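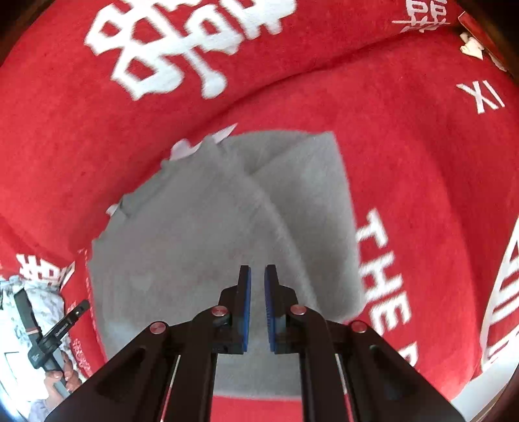
Sprechernotizen, Greifervergleich weicher Stoff, Stand April

Einstieg ohne Begrüßung, gleich zur Zahl: 301 Griffversuche hat Plarna zusammengetragen. Klingt nach viel. Verteilt auf beide Polstertypen und alle Unterlagen bleibt pro Fall wenig übrig. Das laut sagen, bevor jemand aus dem Publikum es tut.

Dann das Versprechen von Brellance zitieren: »greift jedes Textil«. Kurz stehen lassen. Fragen, was mit »greift« gemeint ist. Eine Falte zwischen den Backen ist noch kein angehobenes Stück, und ein angehobenes Stück ist noch nicht gefaltet.

Blaue Polster: Das Rippenprofil soll auf Fleece besser halten als glattes Gummi. Unser Vergleich umfasst 45 Paare, die Differenz ist klein. Ich würde darauf keine Bestellung stützen.

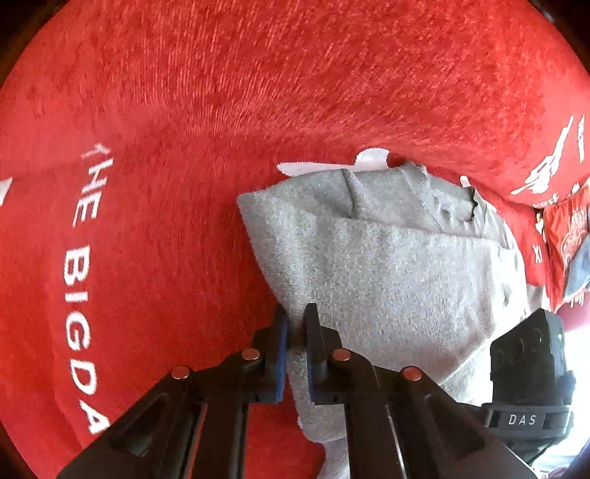
Grau auf Rot ist für die Kamera ein dankbarer Fall. Mit Grau auf Grau sah es bei Bukcombe deutlich schlechter aus, die Kurve dazu kommt auf Folie 16. Nicht vorgreifen!

Handgeführt heißt außerdem: Ein Mensch wählt den Winkel. Wer daraus auf den Arm schließt, rechnet den Menschen mit hinein. Den Regler von Raju haben wir bisher nur mit Standardwerten gefahren, also bitte kein Urteil, auch auf Nachfrage nicht.

Falls Zeit bleibt: Schließweg gegen Stoffdicke. Sonst direkt zu den offenen Fragen, zuerst die nach der Unterlage, die mitgegriffen wird.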